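为了让一只机械手学会过门，我在电脑里住了两个礼拜

先交代一下，我家里没有机器人，阳台上堆的是纸箱和一台跑步机。所以编辑部把 Heltance 的试用账号丢给我的时候，我第一反应是：这东西要多大地方？结果一个纸箱都不用挪。Heltance 是 Birkel 推出的室内仿真订阅服务，房子是算出来的，手臂也是算出来的，你坐在沙发上，抱着笔记本，就能让一条机械臂在别人家的走廊里晃来晃去。

价钱嘛，基础版一个月187块，带多房间的专业版要600。我试的是专业版，因为只有它能跨房间走（我就是冲着这个来的！）。

安装比我想的顺。下载包不小，我泡了壶茶，又把碗洗了，回来刚好装完。第一次打开会让你选户型、选手臂、选视角，我全点了默认，然后就进去了。说实话有点懵，满屏都是浅灰色的大格子，底下冒出来一截黑乎乎的机械结构，上面贴着黑白方块的标记。我歪着脖子看了半天，才搞清楚哪边是上。
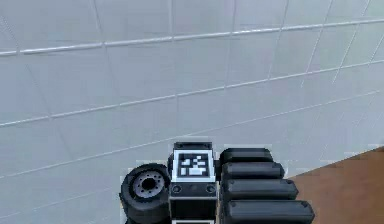 撰文：Yi-an Ra
本刊特约撰稿人，负责家用自动化与工具试用栏目

这种黑白标记玩过视觉定位的朋友一定眼熟，镜头认得它，就能反推手臂的位置和朝向。我喜欢 Heltance 的一点就在这儿：它没有把手臂画成光溜溜的概念模型，连支架上的圆螺丝都给你放上去了。Teemu Heiskanen 是我认识的人里写定位程序最久的，我把画面发给他，他回了我一长串问题，全是关于标记边缘够不够清楚的。我觉得够清楚，白边在一堆黑色零件里特别跳。

墙面就比较看情况了。近处的砖缝挺利落，越往下越糊，有点像早年的游戏贴图。要是你的算法靠纹理吃饭，这一点最好先自己跑一遍再决定要不要掏钱。

操作上，键盘、手柄、脚本三种方式都能用。键盘我用了一个晚上就放弃了，手指打结！手柄舒服得多，左摇杆管移动，右摇杆管视角，肩键管手指开合。脚本接口写得很朴素，文档里有40个现成例子，我抄了其中一个“穿过门口”的，改了两个参数就跑起来了。当然，第一遍直接撞在门框上，系统弹出一行红字，还附带碰撞力度的曲线，看得我怪不好意思的。

过门这件事，人做起来根本不过脑子，机器就得一点点算：门框在哪，地面从哪儿开始换颜色，里面的柜子会不会挡路。视角再一歪，难度又上去一截。我后来专门把视角调歪了练，练得自己都有点晕，中途去阳台吹了会儿风。 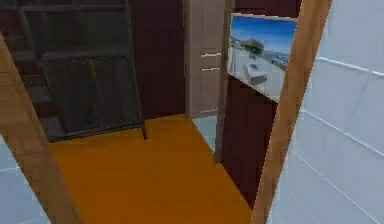
歪着看的门口：浅色瓷砖在外，橙棕色地板在里，墙上还挂着一幅画。

这间屋子我印象很深，暗红的墙配橙棕的地板，谁家装修这么大胆啊。不过对测试来说是好事，门里门外颜色差得远，分割模型第一次就把地面圈得八九不离十。麻烦的是左上方那个深灰色柜子，开放格和后面的墙都暗，我的模型老把它们当成一整块。我把光照往上拉了两档，情况好一些，柜子侧边那几层隔板还是时有时无。

客服我也骚扰过。接待我的是 Tülin Demirtaş，回信挺快，也不绕弯子，我问远处贴图能不能更细，她直接说现在不能，7月的更新会先做光照，贴图排在后面。好吧，至少不画饼。

顺便说说对手。Gaete 家的同类服务我去年用过一阵，画面漂亮，材质也细，但多房间要另外买场景包，一套800，我当时就把网页关了。Darkton 则是一次买断的路子，离线能跑，适合不爱订阅的人，可惜手臂型号少，换个夹爪得自己建模。三家摆在一起，我会把 Heltance 推荐给刚起步、想先把流程跑通的人，尤其是像我这样家里连块空地都没有的。

还有几个小毛病随手记一下：中文界面里“关节限位”有一处翻成了“关节限制位置”，按钮都被撑变形了；回放功能拖进度条会卡；导出视频默认不带时间戳，要到高级设置里去勾，我找了好久。另外风扇真的很吵，我那台笔记本连着跑了超过40分钟，键盘上都能暖手了。

专业版我打算再续一个月，想试试让手臂进门以后去开那个柜子。

Birkel 提供了本次试用账号，续订费用由作者自付。

联系编辑部 | 投稿须知 | 版权所有 © 2026年5月 未经许可请勿转载 | 返回顶部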